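Two-Arm Cell Upkeep, Final Report (Group 2)
Module: Service Robotics Lab, Skendthorpe

1. What we had to do

Our group got the bedroom cell. The job was to take over the two-arm unit from the last group, get it back in working order and write down how to look after it so the next people don't start from zero. The old log stopped at 1,115 cycles with no notes after that, so we kept counting from there.

State at handover: left gripper slow to close, right one fine. Wrist camera on the left loose. Cable ties missing on both arms. Spare fingers in a bag with no label. Software is the Cleka controller, same as the other cells, we did not touch the version.

2. Setup order

Power on, wait for both arms to home, then open and close each gripper with nothing in it. Do this before putting any object near it. We skipped it once and the left arm homed with a brush still in the jaws. Then finger check, then cable check (arms at full reach, nothing pulling tight), then the sweep task as a full test. The sweep needs both hands so if one side is off you see it right away.

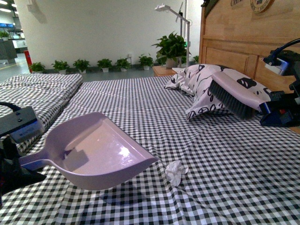 Gripper force was the thing we changed most. The Nowicki fingers came with a high default and on thin handles they twist the part when closing. We lowered it in small steps untill the handle stayed straight and still didn't slip when the wrist tilted. Left and right ended up at different values, which the manual says is okay as long as both are written in the cell file. They are now.

3. Finger wear and camera

We took the left fingers off and found one screw almost out, that was the slow closing. Cleaned the slide with a dry cloth, no oil (the Arnovholm sheet says no oil on the plastic rails). Put back, tightened by hand, then a bit more with the short key. Closing time matched the right side after.

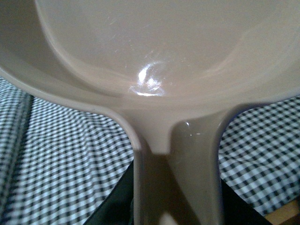
Camera mount next. After tightening it we had to redo the view check, because even a small turn moves the fingers in the picture and the grasp offset goes wrong. Our rule is simple, both fingertips must show at the bottom, one on each side of the handle. The beige pan is a good object for this, its handle is wide with a raised rib down the middle so you can see if you are off center. Bad side is the glare. Shiny plastic gives a bright white spot in the bowl and the exposure drops, so lock exposure first and then check. Cost us a whole afternoon before we got that.

4. Problems left open

- right arm cable still rubs at the elbow when reaching far, needs a longer sleeve
- no spare camera mount, we asked in June
- cell file has 31 entries and half are from old tasks, someone should clean it up
- emergency stop tested at start of every session, works, but the label is peeling

5. What we would do diffrent

Write the log every day. We filled in two weeks from memory and it shows. Also mark the fingers L and R before taking them off, they look the same and they are not.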